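# Lime (fruit)

A **lime** is a small green citrus fruit, usually round or a little oval, grown for its sour juice and its fragrant peel. I look after the citrus pages on this wiki, and limes are the ones I get the most mail about, so I've let this article run a bit longer than the others (sorry, grapefruit fans!).
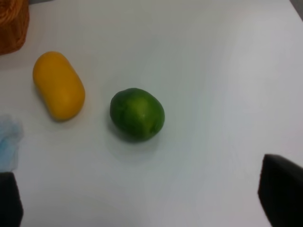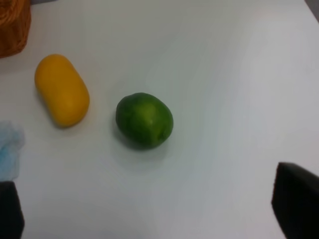
*A green lime on a white tabletop, with a yellow capsule-shaped object beside it, in both views.*

## Appearance

People say "lime green" as if it were one color, but a single fruit can run from a dark olive or forest green to a pale yellow-green. The peel is dimpled all over, and those dimples are tiny oil glands. Scratch one with your thumbnail and you'll smell it right away! Many limes also have a small nub at the blossom end, the one opposite the stem. Pale blemishes on the skin are common too, and I never pass up a lime over one.

## Kinds

The two you'll meet most in American stores are the Persian lime, which is bigger and normally seedless, and the Key lime, which is smaller, seedier and sharper. Both turn yellow if they're left to ripen fully, so a yellow lime isn't a lemon — it just stayed on the tree longer than usual. Makrut limes are bumpy and are grown mostly for their leaves.

## Choosing and storing

I go by weight. A lime that feels heavy for its size generally has more juice in it, and a little give when you squeeze is good. Mine live in a closed bag in the fridge, where they keep for weeks, though a bowl on the counter is fine if you cook with them often. I buy 6 at a time at the Vudasbridge market and still run out.

## In the kitchen

Roll the fruit under your palm before cutting, and zest it *before* you juice it (I have done this in the wrong order more times than I'd like to admit). The juice goes into drinks, salsas, marinades, curries and pies. It freezes well in ice cube trays, but the zest dries out fast, so grate only what you need.

## See also

- Lemon
- Key lime pie
- Zest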